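How to set up Woltedska on PC without wrecking your frame rate

By Myrtle Bellamy

Most settings guides for Woltedska tell you to pick the High preset, turn on upscaling and enjoy yourself. I tried that. The harbour district ran like a slideshow and my character's hair looked like wet string. The presets were clearly put together by someone who never left the tutorial valley, so I'd ignore all of them and build your own.

You don't need to know much about graphics cards for this. You do need half an hour and a save file outside the walls of Voltdale, which is the heaviest bit of the game that you can reach early.

Before you touch anything

Update your driver, then restart. The first launch after a driver update compiles shaders, and the progress bar is a liar. It sat on 67 per cent for ages on my machine and then jumped straight to the menu. Let it finish. If you skip it (the game lets you, for some reason) you'll get a hitch every time a new spell goes off, and you'll blame the wrong setting for it later.

Ignore the built-in benchmark. It flies a camera over an empty field at noon with no characters in it. My score there was lovely and had no connection to anything I saw while playing.

Step 1. Pick a test route

Load your save at the Voltdale north gate. Walk through the market, up the stairs to the tannery and back down to the fountain. It takes a couple of minutes. Do the same walk after every change, at the same time of day in the game, because the evening lighting costs more than the morning lighting. Use the bed at the inn to reset the clock to 8 am.

Turn on the frame counter under Interface, then Advanced, then Diagnostics. Watch the lowest number. The average will flatter you.

Step 2. Start from Medium

Set the Medium preset, switch off upscaling and switch off frame generation. Yes, off. You want to know what your computer can do before anything starts guessing pixels on its behalf. Do the walk and write down the low.

Step 3. Put these back up

Texture quality: High, if your card has the memory for it. It costs next to nothing until you run out, and then it costs everything. There's a memory bar at the bottom of the menu. I don't trust it much, so leave a decent gap.

Anisotropic filtering: maximum. Cobblestones look like porridge without it.

Character detail: High. The Medium setting takes the fingers off people in the background, more or less.

Step 4. Put these down and leave them down

Volumetric fog. The menu says it has a "moderate" impact. Rubbish. Dropping it one notch gave me back more than any other option, and I couldn't pick the difference in motion.

Crowd density. The slider goes to 1000 and starts at 366, and I have no idea what either figure is meant to be a measure of. It certainly isn't people. Set it somewhere under the default and do your walk again. If the stutter near the fountain goes away, your processor was the trouble and no amount of fiddling with shadows would have fixed it.

Screen space reflections. On Medium they shimmer, on Ultra they shimmer in more detail. Low is fine.

Motion blur, film grain and lens dirt are matters of taste. My taste is no.

Step 5. Now try upscaling

If your low is still under what you want, turn on upscaling at the Quality setting and walk the route again. Look at thin things, such as fences, rigging and the washing lines over the tannery stairs. If they crawl, raise the sharpening to 20 and stop there. Past that point everyone's face goes crunchy.

I wouldn't go down to Performance mode at 1080p. People keep telling me it looks "basically native". I've had a look at their screenshots and they are all standing still.

Frame generation is a separate argument. The counter goes up, the controls feel the same or a bit worse, and the parry window in the Delacroix duel doesn't get any kinder. If you play with a controller and avoid the duels you might like it.

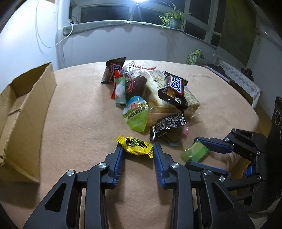

Sweet spot, in yellow foil.

Step 6. Cap it

Pick a number just below your low and cap the frame rate there. The in-game limiter has uneven pacing, at least in the current build, so use the one in your driver's control panel and set the game's own to Unlimited. Don't run both. A steady lower figure feels far better than a high one that drops out every time you turn the camera.

If it still stutters

Check that the game is on an SSD. Close any overlays, including the Midby launcher's, which switches itself back on after every patch. Try windowed mode as well as exclusive fullscreen.

There's a config file tweak doing the rounds that claims to fix traversal stutter with one line. I tested it on the same route, three walks with and three without, and the results were the same both ways. Thérèse Caron sent me her numbers from a much older machine and they didn't budge either. You're welcome to try it, but back up the file first.

The January patch notes promise "improved performance in dense areas". I've redone my walk on that version and got one extra frame, so the settings above stand for now. Laptop users should also check that the game is running on the proper graphics chip, since mine chose the wrong one twice.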